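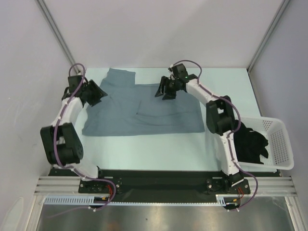 The Starkberg Bench Code is a set of good-practice rules for small two-armed robot cells that handle cloth and other soft goods. It covers how arms are fixed down, how cables are led, how a work surface is laid out and how each run is written up. The code is free to copy, and it is a delight to read: short rules, plain words and hardly a footnote in sight.

Background

The first draft was written by Alžběta Sýkora and Marisol Gallagher at the Starkberg workshop, where several benches had grown up side by side with different habits. A garment folded neatly on one bench would defeat the next, and it could take days to find out why. Gallagher began keeping a list of every difference she found. By November the list had 44 entries, and these became the 44 rules of the code. Edition 2 was issued on December 14, 2024, with a new chapter on cables by Yolanda Benavides.

Mounting and enclosure

Both arms of a pair should share one rigid rail along the front edge of the bench, each on its own base plate. The code prefers walls in a single pale colour, with a tabletop light enough for dark cloth to stand out. Grey-blue and black garments are suggested for first trials on such a surface, and white ones are left until later.

Cables

This is the best-loved chapter, and deservedly so! Cables that run outside an arm must follow its links and be given a generous loop at the wrist and elbow, so that no joint can pull them tight. Benavides asks for one bright colour on both arms - purple is common - so a snag can be spotted from across the room. Before a new cable is accepted, each joint is moved slowly through its full range 200 times with a person watching.

Laying out the work

A garment may start flat, part-folded or crumpled, but the starting state must be written down before the arms move. Anything waiting its turn goes in a basket with open or perforated sides, kept to one side of the table. The basket's place is recorded too, as an elbow joint can swing wider than the gripper it serves.

People and stopping

Hands stay out of the cell while the arms have power. An indicator light on a wrist is never to be taken as proof that an arm is safe to touch; the supply is switched off and checked first.

Use

The Haddad and Gunik workshops follow the full code. Ploltia uses the cable and layout chapters only, with its own rules for stopping.

Comments

Esperanza Kowalczyk: Lovely to see this written up. Rule 31 on basket placement saved us a lot of bumped elbows.

Yolanda Doucet: Does the 200 count start again if you swap only the connector?

Marisol Gallagher: Yes, from zero. Sorry!

This site uses cookies to remember your reading settings. Accept | Manage choices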